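## Second floor gets a gripper

The linen room at Plindden has been folding things by hand for 17 years, and in February it started teaching the job to something else. Clollance, who sold us the system, call this "guided handling." The rest of us call it doing the beds with a very expensive pair of tongs.

The way it works for now: you take the hand-held gripper, you pinch, you pull, you smooth, and the software is meant to learn from your good habits. (It's welcome to the bad ones too. Some of us have plenty.) Everyone on the early shift does 50 minutes and then goes back to using fingers, which feels like a promotion.

Pankaj Rathore has been given a new title, Handling Lead, and the same locker. He used to train new hires on fitted corners. He now trains them on fitted corners and on holding their wrists level, and reports that the second part gets more complaints. Pay for gripper time is the same as floor pay. We asked. We'll be asking again.

White sheets are the easy part of the list. Plush blankets with a gathered trim are further down it, and management would like both done by summer.

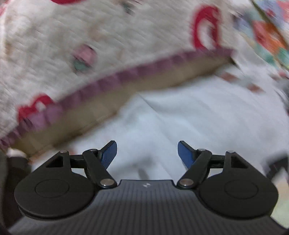
## Also on the second floor

- The 12 new carts have arrived. One squeaks.
- Sunday swaps go on the sheet by the door, in pen, please.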